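Visit > Plenisville Board Game Library > Questions

Filed under: Borrowing & Game Nights

How many games do you have?
652 as of June 4, 2025, and the number keeps creeping up! Most are on the open shelves, so come and browse.

Do I need a card?
Your regular Plenisville library card works fine. If you live out of town, ask at the desk for a guest card – it takes a minute.

How long can I keep a game?
Four weeks, and you can renew once if there isn't a hold on it. Up to six games at a time per household (yes, big boxes count the same as small ones).

What if a piece goes missing?
Tell us when you bring the game back. We have drawers full of spare cubes, dice and pawns, and Yasaman Hassanpour is a wizard at matching them up.

I've never played anything but checkers. Where do I start?
Oh, lucky you! Try Cluter first. It plays fast, the rules fit on one sheet, and kids pick it up right away. Trinimo is a great next step if you like tiles.

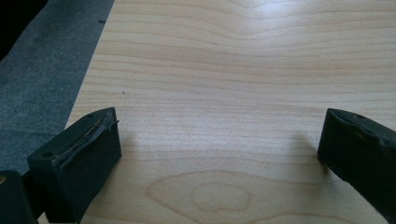

Can I play at the library?
Please do! Tables are first come, first served, except in August, when the Shokri tournament takes over the back room. It has 96 seats and they go quickly, so sign up early – even if you only want to play the first round.

Can I donate games?
Yes, opened or unopened. Leave them at the front desk with your name.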